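Hi all, and thanks for your patience with this one. I know the last update was mostly me whingeing about the plumber, so I'll try to stick to the kitchen this time. Well, mostly the kitchen.

Where we're up to: the grant was 3000, and the bulk of it has gone on the room itself, as we said it would. The old lino is up, the new stuff is down, and the walls have had two coats of a white that took far too long to choose (there are a lot of whites). The Wevach people delivered the shelving in August, one bracket short, and then sent us a bag of 30 brackets, so if anyone is putting up shelves please come and see me. I'm serious about that. They're in a bucket in the hall.

The cooking group started back as soon as the power was on. We have 19 names on the list now and room for nine at a time, so we're running two lots in the morning and one small one after tea. The small one is my favourite, I'll admit it. People stay and chat and the washing up takes forever.

I wrote in the application that we'd teach "everyday meals on everyday equipment" and I've held us to that. We did look at a very flash induction setup from Cundach, and it was gorgeous, but most of our lot have coil burners at home and they need to know how a coil burner behaves. How long it takes to get going, how long it stays hot after you've switched it off and wandered away. So we've stuck with the plain white electric range, and the first session is all about the stove: which knob does what, what goes on which burner, where the handles should point, how to get something out of the oven without leaning over the open door.

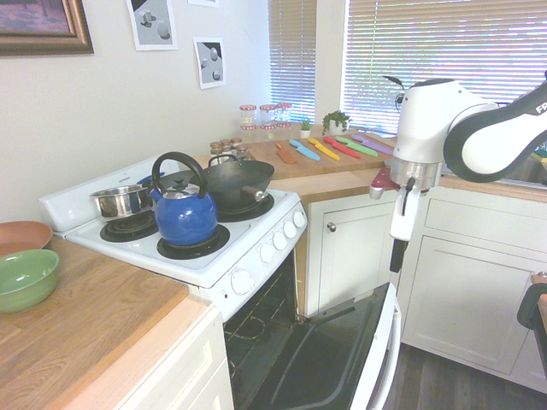

Mi-kyung Wi thinks we should slow that first session down even more. In her view people nod along about the knobs and then turn on the wrong burner the minute they're on their own, and she'd like everyone to boil a kettle and warm a pan of milk by themselves before we let them near an onion. She also reckons the wok can wait until week three. I grumbled a bit (I love the wok) but I've come around, and the new plan has it her way.

The menu so far has been soup, rice, a tray of roast veg, and a chickpea stew we call the Cáceres because the recipe came off a tea towel somebody brought home from there. It gets requested constantly. I've written it up properly with amounts, including the paprika, which the tea towel left to your imagination. We tried a fish pie as well and I won't be putting that in the booklet until I've had another go at the topping.

Pots and pans: we bought fewer than we'd budgeted for, as donations were so good. I'd set the money aside for a full matching set and then bags of perfectly decent cookware kept turning up at the door. None of it matches and I've stopped minding. What we are short of is lids, and sharp knives, and tea towels that dry anything. I'd like to move what's left of the cookware line over to those if that's all right with you. Can you let me know? It's a small amount but I'd rather ask first.

Still to do: the extractor fan rattles, the Cavia cupboard doors need rehanging on the left side, and I want a proper spot for the chopping boards so they aren't living on the bench. The recipe booklet is half typed. Receipts are in the blue folder and I'll scan them once I've worked out the scanner.

Come by for lunch if you're passing, we eat at half past twelve and there's always too much soup.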